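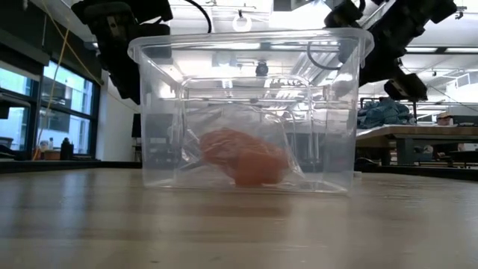 Tatwood Home Forum > Laundry and Linen > Storage
Thread: Waffle weave cloths — keep the bag or bin the bag?

nneka_oyelaran
Posted Tuesday, July 28, 2020

Changing over the cleaning cupboard and I want to settle one thing before I label anything. Waffle weave cloths, cotton, used for glassware and the stove top. Current arrangement is a clear plastic tub per colour, no lid, on an open shelf. Some of the cloths are still in the thin clear bags they were sold in and some are not.

Question is whether the bag does anything useful once the cloth is inside a tub. My reading is that it keeps lint off and nothing else. The other view in this house is that the bag stops the weave from being crushed. I can't see how, given that film has no stiffness.

Shelf depth is 368 mm, so the tub size is fixed. Please don't suggest a bigger tub.

tubs_and_lids
Reply 1

Lose the bags. Sealed film plus a cloth that was put away slightly damp equals a musty cloth. An open tub at least breathes. I use the Polo tubs, which flare at the rim and nest when empty. The flare costs you usable floor area, so measure at the base and not at the lip. I got that wrong on the first order and had to return four.

danladi
Reply 2

Disagree with the above, partly. A bag with the end left open breathes well enough, and it keeps colours apart. Anything orange or red will shed dye for the first few washes. I keep new ones bagged until they have been through the machine twice, then they go in loose.

Also, film is slippery. A cloth in a bag slides out of a tight stack without dragging its neighbours with it. Waffle on waffle catches.

tubs_and_lids
Reply 3

Dye moves when it's wet. Two dry cloths sitting in a tub will not exchange colour. If yours do, they are going away damp and you have the problem I described.

danladi
Reply 4

Damp enough for colour to move and damp enough to feel are different things. Coastal Queensland in December, no air con. Nothing in my laundry is dry by your standard.

Soon-im Ji
Reply 5

Both of you are arguing about the bag and the original post was about crushing.

Waffle weave is a long-float structure. The raised grid comes from the floats shrinking in the wash, so a new cloth is flatter than it will ever be again. Pressing it in a bag or out of one makes very little difference at that stage. After the first hot wash the cells stand up, and they come back after compression as long as the cloth gets wet again.

To check whether the cells have survived storage, pick the cloth up from the middle and gather it. A cloth with some body will flare at the top and hold the folds. One that has been flattened by fabric softener hangs like a tea towel.

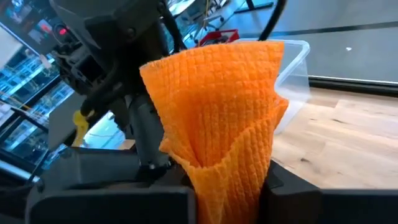 Orange waffle weave gathered at the bottom, clear bin to the right.

You can see the grid across the whole face, folds included. I would not bother protecting that with a bag.

nneka_oyelaran
Reply 6

Useful, thanks. Is the gather test affected by weight? Mine are a mix. The Killico ones are noticeably lighter than the older no-name set.

Soon-im Ji
Reply 7

Yes. Compare like with like. A light cloth droops sooner whatever state the cells are in, so keep one from each set aside as the reference and test the others against it.

shelf_audit
Reply 8

Coming at it from the tub side. Clear tubs are sold on the basis that you can see what's in them. Put a crinkled bag inside a translucent wall and you are looking through several layers of plastic. You get the colour and that's all. If you sort by colour only, fine. If you have two sizes in the same orange, you will be pulling the tub down every time.

I went from 30 bagged cloths to none bagged and stopped needing labels on the front.

danladi
Reply 9

That is a better argument than the mould one. I'll concede visibility. Still bagging the new reds.

tubs_and_lids
Reply 10

For anyone measuring up: leave a finger's width between rims so you can grip the lip. On a 1000 mm shelf I lose nearly 100 mm to gaps and I don't regret it.

nneka_oyelaran
Reply 11

Decision for now — unwashed cloths stay in the bag with the end open, one tub to themselves. Washed cloths go in loose, folded in thirds and stood on edge, sets kept separate. No softener. I'll do the gather test when the seasons change and post back if the light ones have gone flat.

Does anyone know whether the thin bags go in soft plastics or general waste? The ones I have carry no recycling mark.

shelf_audit
Reply 12

Mine go in soft plastics if they scrunch. Check with your council, they vary.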